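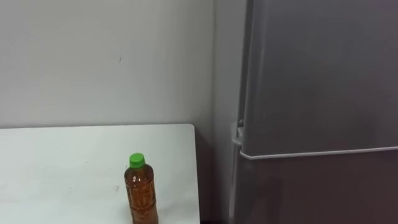
*Page last changed July 23, 2025*

The apartment in Litside came with a white table and a big gray appliance. I had rented it from Drodham without seeing it, and I got in after dark with one bag and a bottle I had bought at the station in Vallness.

I stood the bottle on the table and sat on my bag. It had a bright green cap, and what was inside was the brown of strong tea. There was a speck on the wall above the table. I rubbed it with my thumb and it stayed.

My sister had lived 24 years in one house. When she died, in December, the list of her things came to 1,236 lines. I read it in one evening and asked for the kettle. Someone else had already asked for the kettle.

I wiped at the scuffs on the table with my sleeve. A bus went past. I thought about opening the tea and decided I would like it better cold, so I got up and pulled at the gray door. 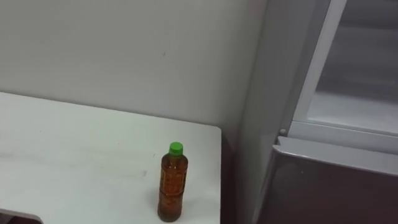

## Morning

I woke at six on the floor, with my coat over me. My neck hurt. I drank half the tea standing up, then put the cap back on and went down to find a store that sold kettles. The first one was closed until nine. I waited outside it.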